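Imora Nature Play
June 24, 2018

We've had our creek rules up for a year now, so I'm putting them in one place. Thread for anyone running an outdoor kids' group in a wet climate.

1/ We meet at the Ellis Road end of the creek in Prudstead, rain or not. We cancel for wind and for lightning. If the Erkent gauge shows the creek over the lower step, we stay up in the paddock.

2/ Our insurance costs $830 a year. I rang four brokers. Two wouldn't quote once I said the word creek. Ask for the wording on "natural water" before you pay anything.

3/ We wrote to council for a permit in September and had it by the end of summer. Myfanwy Edwards did the paperwork. She says to attach a map even if they don't ask for one.

4/ Ratio is one adult to four kids near water, one to six in the paddock. Parents who stay count. Parents on the phone don't.

5/ We cap it at 30 kids. We tried more one week in the school holidays and spent the whole morning doing roll call.

6/ Clothes. Wool or fleece underneath, a waterproof on top, no jeans. Jeans stay wet all day and the kid is miserable by morning tea. Pack two pairs of socks, then put in another pair.

7/ Gumboots. Buy second-hand if you can, they get outgrown before they wear out. Check for cracks where the foot bends. Write the name inside the shaft, high up, in paint pen. Biro is gone in a week. Size up by one and no more, or they come off in the mud.

Bright blue boots, and a teal one in the first.
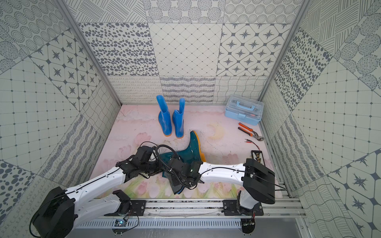
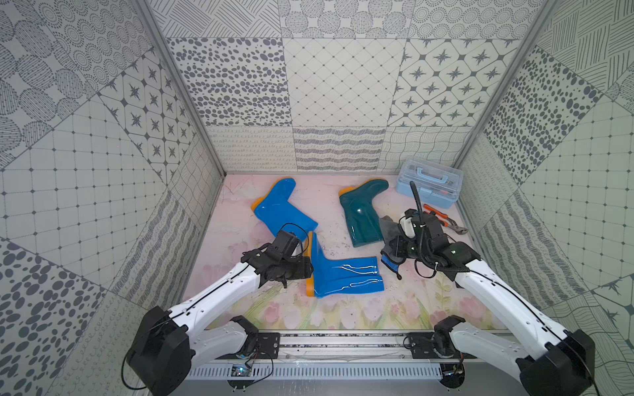
8/ Dry them upside down on stakes or stuffed with newspaper. Keep them away from the heater. I wrecked a good pair of my daughter's that way and the sole came clean off.

9/ Food. Thermos of soup, bread, fruit cut up at home. Hands get washed from the jerry can first, with soap. Creek water doesn't count as washing.

10/ Tools. We let the over-fives use peelers and small saws, sitting down, one adult beside each saw. Borislav Jurić runs that corner and he has a waiting list.

11/ First aid last year was mostly splinters, plus two leech bites and one bee sting. One kid needed stitches, and that was from the car door.

12/ Money. Families pay $200 a year, less if they can't manage it. We finished with $1,327 in the account and it's going on a second shelter tarp and a proper trolley.

13/ If you want the permit letter or the risk sheet, message me and I'll send both. They're Word files, change whatever you like. The risk sheet still says Tuesday on page two, ignore that, we moved to Thursdays.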